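Keep the Trays

The school district in Brurnby wants to stop washing its lunch trays. Under the plan, which the board takes up again next month, the cafeterias would move to molded paper trays that get thrown out after one use. The plastic ones would be sold or recycled, and the dish rooms would be turned into storage.

I think this is a mistake, and I'd like the board to vote it down.

The case for paper is mostly about labor. Washing trays takes people, and the district has had trouble hiring them. The middle school went most of September with one person in the dish room during both lunches. Anyone who has worked in a kitchen knows what that means by the second sitting. I did it for two years in college and I don't look back on it fondly.

But the district hasn't shown that paper fixes the problem. Somebody still has to unload the cases and haul the trash, and there would be much more of it. The high school serves 526 lunches on a normal day. That is 526 trays in the dumpster by one o'clock, on top of what goes in there now. The board packet gives a price for the trays but leaves the hauling line blank.
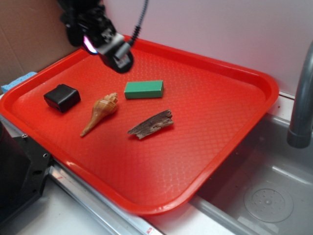 A plastic tray is a good piece of equipment. It stacks and it survives being dropped. When the district last bought a large number of them, it ordered 400, and most of those are still in use 6 years later. Very little else the schools own has held up that well for the money. Laptops certainly haven't.

Iveta Krajčí ran the kitchen at Claltgate Elementary before she retired, and she spoke against the plan at the last meeting. Her point was that paper trays get soft. Put a bowl of soup on one, give it to a six-year-old, and see how far it gets. She also said that the little kids like carrying their trays back to the window, and that it is one of the few jobs in the day they do all by themselves. The board thanked her and moved on to the parking lot.

I'd have liked them to stay on that a while longer. Returning a tray is a small thing, but it teaches a child that someone else is going to use it tomorrow. Throwing it in a barrel teaches something too. 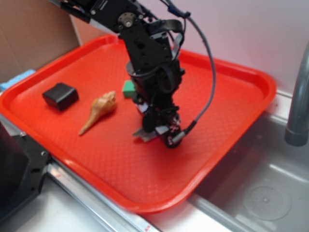 There is a fair argument on the other side about water and power. The dishwasher at the high school is old and uses a lot of both. Replacing it would be expensive. Still, that is a reason to price a new machine, and the district hasn't done that. It got one quote, from Kratochvíl, and the quote was for paper.

What I would ask for is simple enough. Get a price on a dishwasher. Fill in the hauling line. Raise the dish room wage to match what the cooks' helpers make and see if anyone applies — the district has never tried it. If paper still comes out ahead after a year of that, I'll stop writing about it.

The next meeting is Tue 26 November in the high school library. Public comment comes first, so get there early.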